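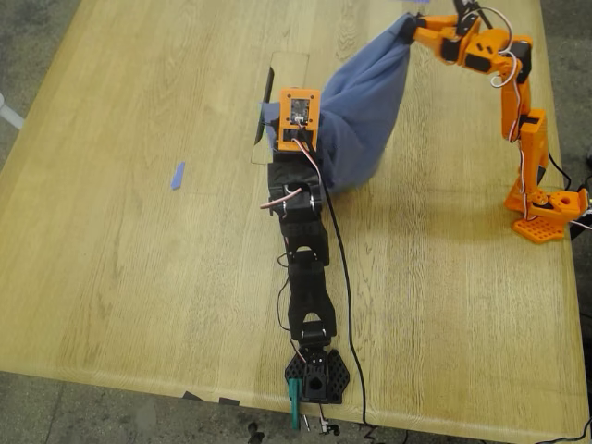 Two arms, one blue cloth, one clamped base at the table edge.

House rules for robot arms on an ordinary table

We get a good many letters about small tabletop robot arms now, nearly as many as we get about sharpening chisels, and most of them ask the same thing: how do I keep the thing from hurting itself, my table or me? So I sat down on Wednesday with my old notes and a pot of coffee and wrote out the rules we keep in our own shop. They're plain rules, and you're welcome to copy them out and tape them to the wall.

Clamp before you plug in. An arm that weighs next to nothing sitting still can tip itself right over when it reaches out with something in its grip. Give the clamp a good tug, then look again after the first 40 minutes, when everything has had a chance to settle (and do put a scrap of card under the jaw if you love your table!).

Mind where the cables go. Let them run off the table on the side the arm doesn't swing toward, with enough slack that the elbow can bend all the way. If a wire goes tight at full reach, stop and reroute it.

Start with soft things. Cloth forgives nearly everything, and two arms learning to pass a shirt back and forth will do no harm if one of them lets go. Vittoria Marino taught me to keep a practice basket of old clothes for this, washed, with the buttons and zippers cut off, and I've never gone back to wooden blocks for a first session.

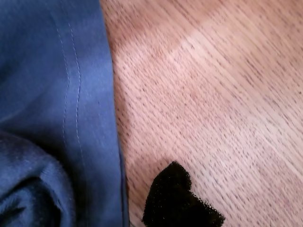
Double stitching on blue cloth. Check seams before you start.

Run your thumb along every seam before a piece goes in the basket. Thick stitching can catch in a gripper, and a loose thread will wind itself around a joint faster than you can get to the switch. Snip threads short. Fuzzy fabrics shed, too, so brush out the jaws at the end of the day - an old toothbrush does it nicely.

Agree on one person to hold the switch. Mohcine Hajji is strict about this and I've come around to his way of thinking. Whoever holds it does nothing else: no phone, no sandwich, no folding the next shirt. Anyone who wants to reach onto the table says "hands" out loud and waits to hear "off" before they do.
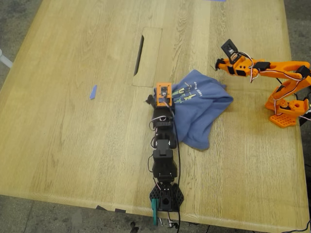

Mark your spots with tape, the low-tack kind that peels off clean. A little strip is plenty to show where something should start from, and it saves a lot of squinting and arguing when you set up again the next morning. Change it when the corners lift.

Keep a notebook as well. I write down the date, the speed setting and anything that sounded wrong, and every 200 runs I go over the screws with a hand driver. Snug is enough in printed plastic, and if you lean on them you'll be printing a new part.

Last of all, power down before you tidy up, and lay the arms in a resting position first so they don't drop when the motors let go. I forgot this once in February and had a dent to sand out.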